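Wagon or crossover for a long commute?
Posted in May by Leena Hyvönen

Okay, I need you people to talk me into or out of something. My old hatchback is finally going (the clutch, then the exhaust, now a noise at the back that gets louder in left turns) and I've narrowed it down to two used cars at the dealer out by Grurnengate. One is a plain wagon with a manual and the small diesel. The other is the Zerkstead crossover, automatic, 20 inch wheels, the big screen and all that. I drive 90 miles a day, mostly highway, and the last stretch is a patched county road that shakes your teeth loose. The crossover is 1000 dollars more. I sat in both and I liked sitting up high, I can't lie. But is it silly?

Edvin_Brekke wrote:
Wagon. Every time. You get the same trunk, you sit lower, it doesn't lean over like a boat when you take an off ramp, and tires for those 20s will make you cry. Go price a set before you sign anything!

tuva.eide wrote:
I'm going to disagree with Edvin, as usual. I've had the Zerkstead for three winters now and the seats alone are worth the extra money. My back used to be finished by the time I got home, and I climb out of this thing fine. It is a bit thirsty, yes. And the cup holders are too shallow, which makes me madder than it should.

Edvin_Brekke wrote:
Three winters on the 20s?

tuva.eide wrote:
No, I have a second set of smaller wheels for winter. And okay, the ride is nicer on those. You can have that one :)

Solveig G wrote:
Leena, that noise in left turns is a wheel bearing, on the right side most likely. Cheap fix on an old hatch. Are you sure you want to spend the money at all? I kept my Amundsen going until the odometer quit and I still miss it.
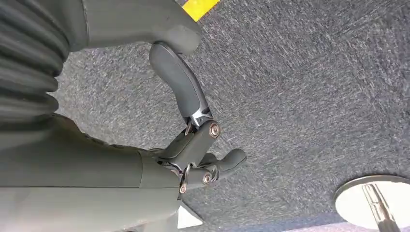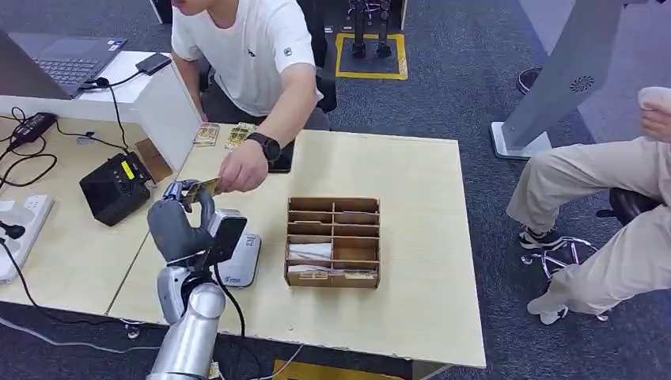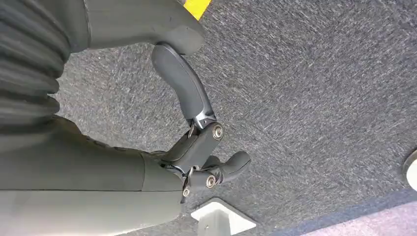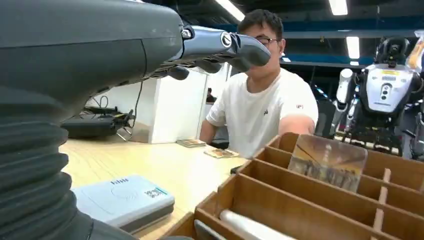
Anyway, if you do end up replacing it, take both cars down that bad county road before you decide. A loop around the dealer's block tells you nothing, they're always on a street as smooth as a pool table. Ask for an hour. Mine said no at first and then handed me the keys when I started putting my coat on.

Leena Hyvönen wrote:
Solveig, I did think about fixing it! But the clutch is the big one, and I got quoted more than the car is worth. The bearing I could live with.

Lovisa_H wrote:
Has anyone brought up the gearbox in the crossover? The early ones hunted between gears on long hills, up and down, up and down, until you wanted to pull over and walk. There was a software update for it and some cars never got it. The dealer should be able to look it up for you. Also, a small diesel on a 90 mile day is pretty much what small diesels are for, so I'm with Edvin.

tuva.eide wrote:
Mine had the update and it's been fine since. Fair point though, ask about it.

Edvin_Brekke wrote:
Two votes for the wagon. I'm printing this out.

Leena Hyvönen wrote:
Update! They let me have each one for an hour this morning. The wagon is noisier than I wanted (lots of tire roar on the concrete part) but on the patched road it was so much calmer. The crossover sort of hopped. I came around one bend and the whole back end skipped over a seam - not scary, just not something I want twice a day. The seats really are better in it, Tuva, you weren't kidding.

Lovisa_H wrote:
What tires are on the wagon? If they're the Flarports, that's your roar right there. I had them on my last car and swapped them out with plenty of tread left. Different car afterward.

Leena Hyvönen wrote:
Just looked at my pictures of it and yes, Flarports. Ha. So I'm going to ask for new tires thrown in and see what they say. He already came down 211 dollars without me asking, which makes me think there's more in there.

Solveig G wrote:
There's always more in there. Ask for floor mats too.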